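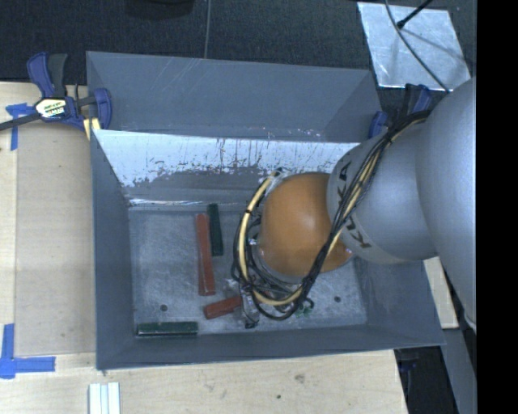
旧盒子和四块积木

作者:Santeri Eskola
分类:家里的东西

十月的晚上,天黑得很早。我吃完饭以后常常不想看屏幕,就把积木拿出来整理。我用中文写这篇,因为老师说我的作文里"东西"这个词太多,每个东西都叫"东西"。所以今天我要认真地写一个灰色的盒子,还有里面的四块积木。如果有写错的地方,请在下面留言告诉我。

首先是"盒子"这个词。我查了词典,有盒子、箱子、槽、筐、桶。它是长方形的,上面没有盖子,灰色里有一点蓝。朋友看了说应该叫"箱",另一个朋友说是"料盒"。我觉得"盒子"比较亲切,就继续用盒子。芬兰语里我只要说laatikko就可以了,抽屉也是laatikko,所以我在中文里常常把抽屉和盒子弄错。有一次我在家具店问店员"这个盒子怎么拉出来",她很有礼貌地想了很久。

盒子里面有一块斜的板,横着从一边到另一边。这块板是我最喜欢看的部分。上面的一半又白又亮,会反光,有很多深色的竖的划痕和小点。下面的一半已经磨成没有光泽的灰色。两种颜色中间的边界不整齐,有的地方高,有的地方低,我看的时候总是想到冬天湖边的冰。我外婆家在湖边,三月的时候冰的边也是这样的。

盒子的底是浅一点的灰色,金属的样子,不均匀,有很多细细的划痕。还有小的圆孔,一个靠左边,一个在右下角。我给它们起了名字,叫"老鼠的门",不过我家没有老鼠。

关于"划痕"、"刮痕"和"磨损"

这三个词我以前分不清楚。老师的解释是这样的:划痕是一条线,比较细;刮痕宽一点,好像有东西被刮掉了;磨损是用得很久,慢慢变薄或者变暗,不一定有线。我听了以后马上想到这个盒子,因为三个词都可以用。底上是划痕,斜板上面是刮痕(我不太确定,也许也是划痕),斜板下面是磨损。后面高的那一块板,上面有淡淡的斜线,下面的边上有一点带粉色的白印子。这种印子叫什么,我到现在还不知道。"蹭痕"可以吗?请懂的人告诉我。

我不喜欢把旧的东西弄得很新。以前我买过一种叫Rasis的擦亮膏,想把一个旧饭盒擦干净。擦了一个下午,饭盒亮了,可是我不再喜欢它了,后来送给了邻居。她很高兴,用它装针和线。从那以后擦亮膏一直放在水池下面的柜子里,可能已经干了。

积木

四块积木,两块红的,两块深绿的。长的红积木差不多竖着,在中间偏左,下面的一头往右歪一点。短的绿积木在它的右上方,方向几乎一样,上面的一头碰到斜板。短的红积木斜着躺在长的下面。最后一块绿的横着,在左下角,离前面的板很近,它身上有一条浅一点的细线,从这头到那头。

我写"红"的时候又停下来了。它不是国旗的红,也不是西红柿的红,长的那块是砖红。我很喜欢"砖红"这个词,因为我小时候的学校就是砖红色的,墙很厚,夏天走进去很凉。深绿也有很多说法,墨绿、松绿、橄榄绿。我觉得"墨绿"最漂亮,可是老师说墨绿应该差不多是黑的,我的可能还不够黑。那么就写深绿,比较安全。

我的积木一共有148块,都写在一个本子上。我不是每一块都喜欢。小时候的积木大部分是黄色和蓝色的,后来表哥给了我一袋,里面有很多短的,尺寸和我的不一样,放在一起总是差一点点。差一点点的积木很麻烦:搭两层看不出来,搭到第五层就斜了。我父亲把薄的纸片放在下面,他叫这种纸片"shim",一个英语词,他在工厂里学的。于是我们全家都说shim。桌子不稳,shim;门关不好,也shim。我问中文怎么说,老师说"垫片",动词就是"垫一下"。"垫一下"很好听,我现在每天都想用。

晚上整理的方法

我的方法很慢,请不要笑我。

先把要整理的积木倒在桌子上,浅色的木头桌子最好,看颜色容易。倒的时候手要低,不然声音很大。我住的楼很旧,楼下的人睡得早。

然后按颜色分,不按大小分。我试过先按大小,可是长的和短的中间总有一种"不长不短"的,我每次都要想它属于哪里,想着想着就不想整理了。颜色比较简单,虽然我刚才写了那么多颜色的问题。

每种颜色再分长的和短的。不长不短的那种,我最后给它们一个信封,信封上写"以后再说"。这句话是我学中文以后最先会用的一句,同事教的。信封里现在有超过12块,信封的角已经破了,我用胶带贴了两次。

最后用干的布擦。不要用湿的布,漆会变得不好看。我有一块湿着擦过的,颜色像生病了一样,我还留着,放在窗台上。

写到这里我数了一下,"东西"我还是用了好几次,老师一定会用红笔画出来。上个星期她画了18个圈,我把那张纸贴在冰箱上了。

下一次我想写抽屉,因为"拉出来"和"抽出来"我还是不懂有什么不同。厨房最下面的那个抽屉总是卡住,里面有蜡烛、绳子,还有一个不知道是哪里的钥匙。应该垫一下。

留言

小禾:"蹭痕"可以的,很自然。也可以说"蹭的印子",口语里更常用。

Santeri Eskola:谢谢小禾!我写在本子上了。那么"蹭"和"擦"可以换吗?

小禾:有时候可以。"擦"常常是你想擦,"蹭"常常是不小心。比如衣服蹭到墙上,白了一块。

Santeri Eskola:明白了。我的大衣今天早上就蹭了。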